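Student robot will try to pick up after lunch at Curnard

CURNARD — The robotics club at Curnard High says its cleanup robot will be ready to clear litter from the cafeteria by March. Going by the club's open practice, that date looks generous.

The project, named Protilholm, has cost $2,000 so far, most of it from a grant by Clunetano, a local parts supplier. The 27 members want a machine that can find a dropped wrapper or bottle cap, grab it and carry it to a bin without help.

Club records posted at the practice list 93 pickup attempts since the fall. The robot finished 7 of them on its own. Members blame the software, which they say confuses shadows with trash, and they plan to rewrite it before the regional contest at Baxter.

Whether a rewrite will fix that is an open question. The club has not tested the robot with students walking past, and it has no written plan for doing so. The school has not said who would watch the machine during lunch — or who would pay for repairs once the grant runs out.

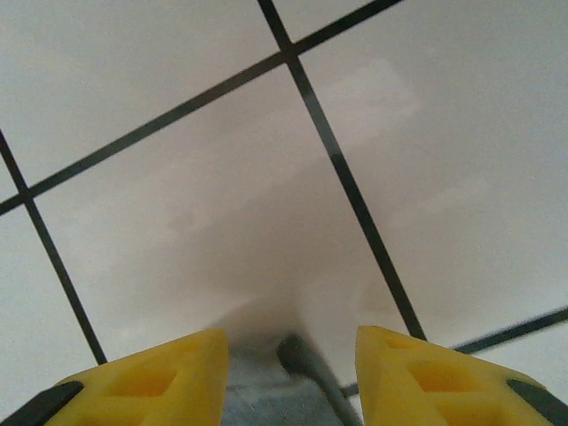

The gripper's yellow fingers, open over a tile floor.

The club will hold another open practice at 3:30 p.m. in the week before the contest. Admission is free.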